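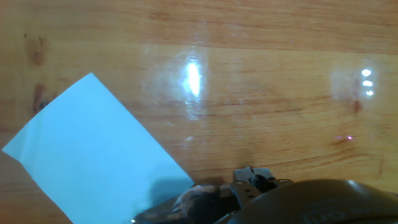 Varnish was a mistake for a board I mean to do paper work on. I put on the last coat in February and left it at that. The grain came up well, long bands with the dark knots showing, but pale blue paper lies there next to a white glare spot and my eyes go to the glare every time. 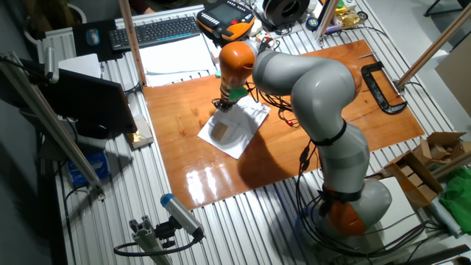 Tillar, March

Clamp on at the upper right corner of the board. Ordered 20 more envelopes from Jistetmont, the plain white ones. They cost more than the Robles ones but the flap holds.

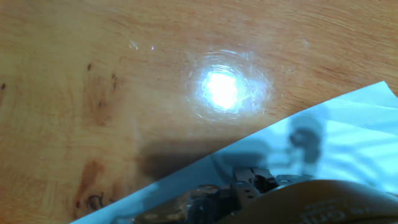

I could sand the top back and use oil - that would mean clearing the whole bench, keyboard and all. Maybe on Monday. I have 153 labels left and would like to use them up first.
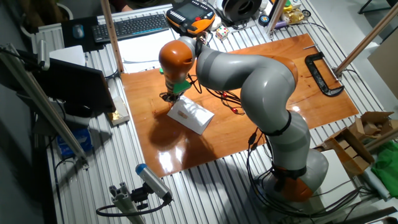 A comment under my last entry says to leave the varnish alone and rub it down with fine steel wool, which takes the shine off in an evening. Will try a corner first.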